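About Kuredia

Kuredia makes bar soap and the dishes it sits in. We started in August with one soap mold and a rented bench in Lultow, and we now work from a larger room on the same street.

Our range is small. We sell 4 soaps and 3 dishes, all plain shapes in solid colors. Bars are rounded at the corners so they sit well in the hand, and the lettering is pressed in shallow.

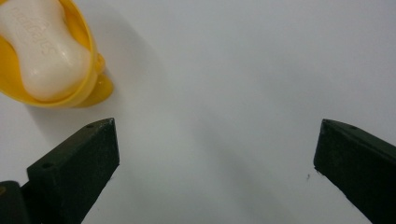
Dishes are molded for us by Esteves, who also supply the lids for our travel tins. Each batch is 600 pieces. We check the rims by hand and send back any with rough edges.

Finished bars rest on racks before wrapping. The wrapping table is covered with plain white paper, changed at the start of every shift. Heledex delivers the paper in sheets, and offcuts go into our shipping boxes as padding.

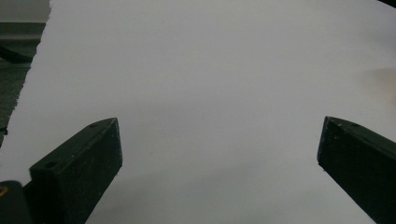 White paper laid out flat.

Shops can order by the case. Smaller orders are welcome through the contact form, and we reply on working days. Visitors to the Lultow workroom should write first, as the front door is kept locked during wrapping.

Page updated 2022-10-31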